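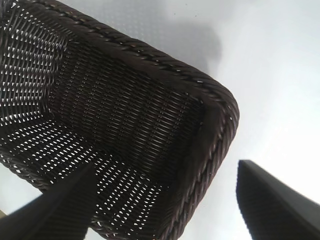
Sat 12 October

Quiet morning in the workshop, so I could work on the basket for the Flulidville order. Amedeo wants a copy of it in our own material by April, and before we cut anything I must understand how the weave is made.

What I noted so far. The rim is a thick twist, like rope, and it goes round the corner without a joint that I could find. I tried to follow one strand with the bodkin and lost it after the bend. The corners are soft, so the rim must be bent on a form and not folded. Amedeo Pagano says they used a round dowel for this at Cleveck. I will try with 16 mm first.

The weave is not the same everywhere. The sides are more open and let the light through in small slits and diamonds. Other parts are much closer, almost a solid panel. I wrote "even weave" on the job card last week and this was my mistake – please use the corrected card, the old one is in the bin.
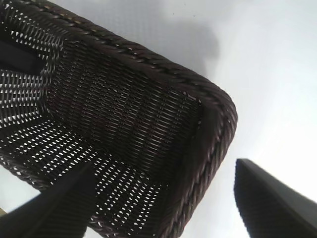
Close weave inside, open weave on the left wall, braided rim around the corner.

Colour: dark chocolate brown. Under the lamp I see a bit of red and also a bit of grey, depending on which side the light comes from. The Brulance stain we have on the shelf is too yellow for this. I mixed two test strips with the Hijazi brown, one coat and two coats, and left them beside the sink to dry. Do not move them please.

Strand length: my calculation gives 1,678 cm for the rim only, with waste. I am not sure about it. Thanakorn gets 566 cm less because he counts the twist looser. We should twist one short piece and measure, then we know who has the right number. The spool holds up to 1,000 cm, so in both cases there will be a join somewhere and I would like it in the middle of a long side, never at the corner.

Still to do:
ask Thanakorn for the small clamps
soak the first bundle on Monday evening
check the colour strips in daylight
order a second spool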